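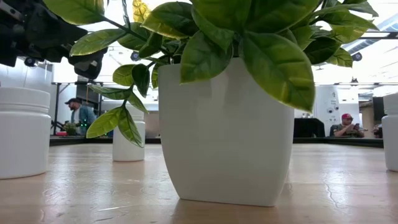

Speaker notes: reaching round the greenery
Imley robotics afternoon, 7th April. Slot is 20 minutes with questions, so do not do the long version of the Drarnel story.

Slide 1. Title
Say hello. Say thank you for coming out on a Saturday. Wait for the people at the back to find chairs.
The talk is about getting an arm to pick up a jar when there is a plant in the way. If anyone came for walking robots, they are next door and there is still time.

Slide 2. Why leaves
Most grasping work treats the world as boxes and cylinders. We like cylinders. A cylinder has the decency to stay the same shape while you look at it.
A leaf hides things, shines, lets light through, and moves when you brush it. The planner sees a wall. A person sees a leaf and pushes past it without putting their tea down.
Our question: can the arm learn which obstacles are worth going round and which it may simply shove?

Slide 3. The set-up
One table, one potted plant, white jars. Plain white jars on purpose, as we wanted no help from labels.
The plant looks artificial. We did try a real one in June. It was alive at the start of the trials. Move on quickly.
The table is glossy, which the depth camera hates. We left it glossy. Kitchens are glossy.

Slide 4. The method (Tanis)
Tanis keeps two maps. The first is the ordinary one, where everything solid is forbidden. The second scores each bit of space by how much it is likely to give if touched.
The score starts as a guess from colour and shape. Then the arm makes a slow touch, reads the push back at the wrist, and corrects the guess.
Pause here. People write this bit down.
If asked: no, it doesn't know it is a plant. It knows "soft, probably". It thinks the same of a tea towel.

Slide 5. How we tested it
300 reaches, with the plant turned between runs so it couldn't learn one lucky gap. A success meant jar lifted and pot still upright. The second half of that rule was added after the first morning.
Baseline was the Mensah planner, unchanged, which treats every leaf as brickwork.

Slide 6. Result
The one number to remember: on the hardest layouts, with the jar mostly behind leaves, Tanis succeeded 45 more times than the baseline.
On the easy layouts there was no difference worth a slide. Say so before somebody else does.
It is also slower. The touching takes time, and the arm looks as if it is apologising to the foliage.

Slide 7. What went wrong
Stems. They look like leaves, score like leaves, and are attached to the pot. Push one and the whole plant comes along for the ride.
Thin bright leaves with light behind them vanish from the depth map altogether. The arm was very confident about those.
Short Drarnel story here ONLY if under time. Drarnel was the version before this one. It learned that the quickest way to reach a jar was to remove the plant from the table.

Slide 8. Next
Stems as their own class. A second touch, from a different side, before committing.
Somebody will ask about fruit picking. Answer: we would like to, we haven't, and a strawberry is less forgiving than a jar.

Questions. Repeat each one into the microphone. Leave slide 6 up.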